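Search this forum
Home > Automation Talk > Faults, Failures & Near Misses

Gripper fingers not releasing – firmware or linkage?

ratchet_hound
We run a hand-held two-finger gripper from Bozsik for pick trials on small household stuff. Since we loaded the April firmware, the fingers sometimes stay closed after you let go of the trigger. Not every time. I went through the log and got 3 stuck closes in 864 picks. Bozsik support says it's a known timing issue and a patch is coming. I don't buy it. A timing bug should show up on everything, and ours only sticks on small, light things.

tinplate44
Three in 864 is nothing. Ours from Demstead did worse than that out of the crate. Wait for the patch.

ratchet_hound
It's nothing until it clamps down on something that can't take it. One of the three was a string of beads, and I had to back the fingers off by hand with the power still on, which I'm told you should never do. Support wrote back "please avoid delicate items." Delicate items are the whole job.

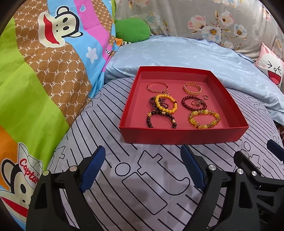

So I'm not going to swap the beaded bracelets and rings for wooden blocks just to make their numbers look better. The stretchy stuff is what I'd watch. If the pad grabs a bead and the fingers don't let go, you lift your hand and the cord comes along with it.

oldgrease_mn
Has anyone pulled the pins? I had a sticky finger on a different make and the vendor swore up and down it was software. It was grit in one joint. Took me 2 minutes to clean. They had already sent me two patches by then, both of which "fixed" it.

tinplate44
Grit wouldn't start the same week as a firmware update.

oldgrease_mn
Sure it could. Things happen in the same week all the time. Did he roll back to the old firmware and run it again? If not, we're all guessing, and that includes Bozsik.

ratchet_hound
Fair. I haven't rolled back. The updater won't let me without a code, and I've asked for the code twice.

quietbelt
We're at the Ondthorpe site and we got the patch early. Stuck closes went away for us. Grip also got noticeably weaker, so my guess is they just turned the closing force down and called it timing. Rings slide right out of the pads now.

tinplate44
Weaker grip is a fair trade for not crushing things.

quietbelt
Not if they sell it to you on grip force – check the sheet. And the release notes don't mention force at all.

ratchet_hound
That's what bugs me. I'll clean the joints first, then try the old version if they ever send the code. Also looking at a Cotberg release switch that cuts power to the fingers. Anybody used one?

oldgrease_mn
Used one. It works, but check which way your fingers go when the power drops. Mine stayed shut.

Tags: gripper, firmware, stuck closed, end effectors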